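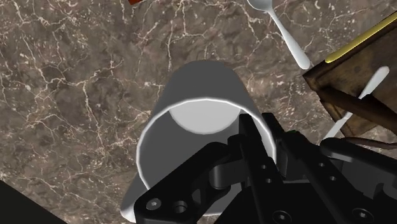 Walk-through checklist, Skillton rental unit, Skanirside
Checked by: Kauko Ikonen
Date: 8th January
Key: OK / FIX / WATCH

KITCHEN

1. Countertop, stone surface and sealant. OK
Sealant along the wall fine. Do not use vinegar cleaner on marble, put this in the tenant sheet again.

2. Sink, trap and shutoff valves. FIX
Cold shutoff stiff, needed both hands. Slow drip at the trap nut, tightened, still dripping. Bowl left under it. Plumber.

3. Outlets near sink, test and reset. OK
Left one trips and resets. Right one too, but the button sticks a bit.

4. Range hood and filter. FIX
Filter clogged with grease. Fan runs on low only. Order filter, check model number on the inside lip first, last time we got the wrong one.

5. Fire extinguisher. WATCH
Needle in the green, but low end of green. Tag is from the old owner. Move it away from the stove, bracket by the door is still there.

HALL AND STAIRS

6. Smoke alarm. OK
Loud. New battery in.

7. Carbon monoxide alarm. FIX
Chirping. Past the replace-by date on the back. Swap the whole unit, battery won't help.

8. Handrail. FIX
Top bracket loose, screws turning in plaster. Needs to go into the stud. Do before anybody moves in.

9. Stair treads. OK
Third one creaks, solid though.

BATHROOM

10. Fan. WATCH
Pulls a sheet of tissue but only just. Clean the cover and retest.

11. Hot water at tap. WATCH
Read 126 F after running a while. Turn heater down a notch, recheck next visit.

12. Caulk round tub. FIX
Black spots at the foot end, one gap. Cut out and redo, let it cure befor use.

UTILITY

13. Water heater, relief valve and discharge pipe. OK
Pipe ends near floor, no cap on it. Good.

14. Breaker panel. FIX
Labels are a mess, two say "bedrom" and one of them is the dryer. Cover screw missing.

15. Dryer vent. FIX
Lint packed behind the flap outside. Cleaned what I could reach. Duct is the plastic kind, replace with metal.

16. Meter reading, water: 1,559

OUTSIDE

17. Front steps. WATCH
Icy. Salted. Salt bucket almost empty.

18. Porch light. OK

Parts quote from Salminen came to 298 for the lot, handrail bracket not included. Trilari can do the plumbing later in January. Keys back in the lockbox, code unchanged.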